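Matano Cafe Reviews

Short restaurant and cafe reviews collected by Iraís Ocampo and Bastian Nolte. The set has 2,736 reviews of 40 places, mostly lunch counters and noodle shops.

Fields
place, dish, price, rating (1 to 9), review_text

Notes
Prices are in dollars, before tip. Reviews under 8 words were dropped — most only said "good soup." Drinks are listed as dishes, bottled water included.

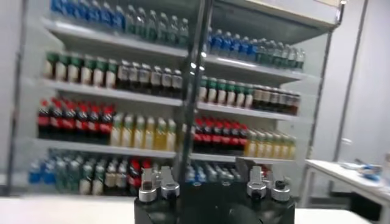
Known problems
Set lunches are sometimes entered twice, once per course.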